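Lositz Residents' Forum > Shared Kitchens > Descaling schedule for kettles and urns

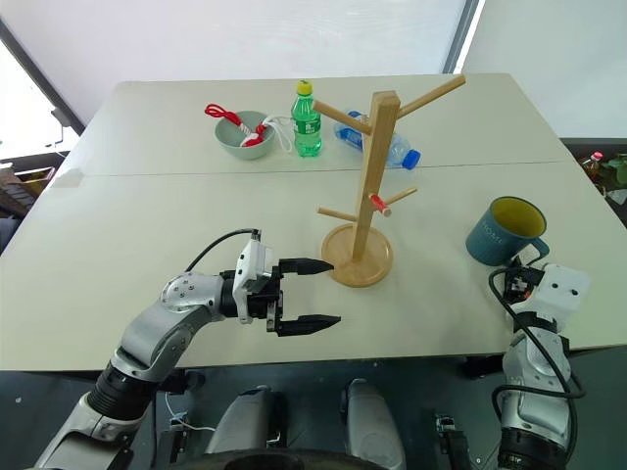
Mug rack and bottle on the kitchen table.

dobre_office
Residents are advised that the descaling interval for all shared kettles will change from four weeks to six, effective in November. The water report for the Grendimier building gives a hardness of 238 mg per liter. Citric acid will be supplied by this office. Please do not use vinegar.

E. Chiriac
I must register an objection. At 238 the four-week interval was already generous. The third-floor urn was replaced last year at a cost of 300, and the invoice named scale as the cause.

sosidari_4
The urn is a separate matter. It stays on all day, whereas the kettles do not. I support six weeks for kettles and request that the urn remain at four.

hallway_b
May I ask why vinegar is excluded? It has been used on our floor for years without complaint.

dobre_office
Complaints regarding odor were received from two floors. The rule stands. The proposal from sosidari_4 is accepted, and the urn will remain at four weeks.

E. Chiriac
Thank you. My objection regarding the kettles remains, and I ask that it be recorded.

dobre_office
It is recorded under item 769. The interval will be reviewed in the spring.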